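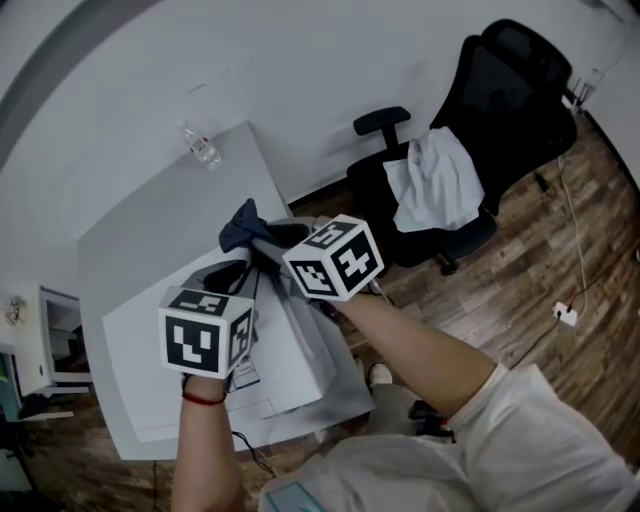
I've spent most of June and a good chunk of July trying to decide between two ways of teaching a pair of robot arms to handle cloth, and I finally have enough to write up. The short version is that I'm going with the gloves. You wear a pair of gray ones with a marker cube on the back of each wrist, a camera up at head height watches the cubes, and software works out where your hands are and which way they're turned. Then you go pick up a piece of dark navy cloth over your desk like a normal human being and the whole motion gets saved. No joystick, no pendant, no squinting at an arm across the room. The cubes matter more than I expected, too. With my left hand low and my right hand tilted up, the left one is mostly giving the camera a single big face and the right one is giving it three, and those two situations do not track the same at all!

OK, so some background. The other thing I was testing is the Tema controller, a handheld stick with buttons and a trigger. It's a nice piece of gear. It feels solid, it connects the first time, and the trigger maps straight onto gripper opening, so closing the trigger halfway closes the gripper halfway. For picking up blocks and mugs and things I'd take it over the gloves any day of the week. I had it doing a decent job of stacking cups within an afternoon (I was very pleased with myself).

Cloth is where it fell apart for me. When you fold a towel you do a hundred little things with your fingers that you never think about. You pinch, you let a bit slide, you pinch again, you give it a shake. With a stick in each hand I had to plan all of that, and I ended up moving like I was wearing oven mitts. My recordings were slow and full of pauses, and the arms learned the pauses beautifully.

So I did 153 takes with the Tema and then 153 takes with the gloves, same handful of cloths, same lift and fold. I threw out any take where I dropped the cloth or where the tracking lost me for too long. From the controller I kept 122. From the gloves I kept fewer than that, and I'll get to why, but the ones I kept were so much smoother that it wasn't a hard call.

Now the complaining. The cubes are big. You get used to them, but for the first few days I kept knocking them together whenever my hands got close, and folding is basically one long exercise in getting your hands close. Every knock shifts a cube a tiny bit on its glove, and after that your calibration is off and you don't find out until you play the take back and your virtual hand is floating next to the cloth. I've started doing a quick check pose between takes, both hands out flat and held still for a second. It's boring and it works.

Then there's the single face problem. When the camera has two or three faces of a cube to look at, the angle comes out rock steady. When it has one, pointed nearly straight at it, the estimate gets jumpy and now and then it flips over completely, so for a blink your hand is bent back in a way that would send you to the emergency room. Most of my thrown-out glove takes were that. Smoothing helps some. Keeping your wrists a little rolled helps a lot more, though then you have to remember to do it, which kind of defeats the point of moving naturally. I go back and forth on this.

I also tried two grippers on the arm side, because why change one thing at a time when you can change everything and get confused. The Fourie is a plain two-finger gripper with hard flat tips. The Surkareck has softer, slightly curved ones. On thick towels I couldn't tell them apart. On thin stuff the Fourie kept coming up empty, or else it scraped along the table looking for an edge, and I didn't love that noise. The Surkareck gives a little when it touches down, so it can get under a fold. It's slower to close and the tips wear, and I've already swapped one set. Still my pick for fabric.

Price came into it as well. I paid 695 for the Tema pair and the gloves were a lot less than that, even after I reprinted the cubes twice (first set was glossy, don't do that, the glare eats the pattern).

For processing I'm running everything through Wovent. It reads the marker poses and spits out arm trajectories, and it can take up to 4 cameras. I'm using one. A second camera off to the side should fix most of the flipping, so that's next on my list, along with trying smaller cubes to see how far I can shrink them before the tracking gives up.

If you've got a glove setup going already, tell me how you attach your markers. I'm on my third kind of glue.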